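Learning by Hand: Inside the Feltorton Demonstration Program

Before an operator at Feltorton is permitted to guide a physical arm, the operator must first complete the task in simulation.
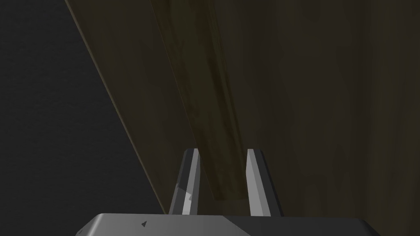
The rule was introduced by Braulio Lozano, who directs the demonstration program at the Alvarado Institute's Feltorton campus. Each new operator completes 40 simulated sessions by remote control before moving to the laboratory floor. The controls are the same in both settings, and so are the standards by which a session is accepted or set aside.

"A demonstration is a record of someone's judgment," Lozano says. "If the operator hesitates over the approach, the hesitation is in the record, and the robot will learn it along with everything else."

The program began as a modest effort to teach a single arm to handle wooden furniture parts. It now employs 11 operators and maintains a library of 380 accepted demonstrations, divided between those performed remotely and those in which the operator takes hold of the arm and moves it directly. Staff refer to the second method as hand guiding. It remains the preferred approach for short tasks that depend on contact, such as seating a panel in a groove.

Remote control is used for longer work. The operator views the task from a camera at the wrist, looking out past the two fingers of the gripper, and must learn to judge distance from that position. Wood presents a particular difficulty. Its grain offers few fixed points, and under dim light one face of a board can be hard to tell from the next. New operators tend to close the fingers early. Supervisors review these attempts with them the same afternoon, while the operator still remembers what was intended.

The software, known as Huvumness, was developed with the engineering firm Lorstead. It records the position of the arm and the opening of the fingers throughout each session. Reviewers can replay any portion at reduced speed, and two of them must agree before a demonstration enters the library.

Not every session is kept. In the most recent review period, 27 were returned to their operators with written comments – most of them for unsteady approaches, a few for grips placed too near the end of a part. Returned sessions are repeated in full, and partial corrections are not accepted.

The next group of operators will begin training in May, with hand guiding introduced in the second week.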